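Open day at the Tonora textile works, Drirbridge

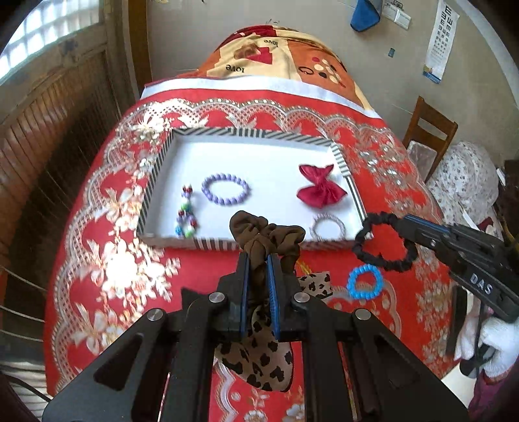 Red cloth with a floral print and scalloped borders.

The mill at Drirbridge opens its doors once a year, in April, and this time I got a place on the morning tour. Tickets are free but you have to book. We were 17 in the group, and we met at the side gate on Korletey Street at 9:30.

Carolina Cardoso, who runs the print floor, took us around. She started in the design room, where the old patterns are kept in flat drawers. There are 3178 of them on file. Most are florals, and the oldest are drawn by hand on paper that has gone brown. She let us open two drawers ourselves. I could have stayed there all morning.

From there we went down to the dye kitchen. It is small and smells of vinegar. Reds are the hardest to repeat, she told us, and a batch that comes out wrong is sold as seconds in the shop. The recipes are still written on cards, with a copy on the computer.

The print floor was the loudest part, and ear plugs are handed out at the door. One line was running a bedding order for Dindotum, and the other was stopped for cleaning. We stood behind a yellow line and watched cloth go into the dryer — a long metal box that takes up most of the back wall. Questions had to wait until we were out in the corridor.

The tour took 70 minutes. Coffee was in the canteen afterward, with almond cake, and the shop was open until noon. Remnants are sold by weight. I bought a piece of green cotton for kitchen curtains and a bag of scraps for my sister's quilting.

Parking is tight, so take the 193 bus from the station. It stops across from the gate. There are stairs down to the dye kitchen and no elevator, but the design room and the shop are on the ground floor.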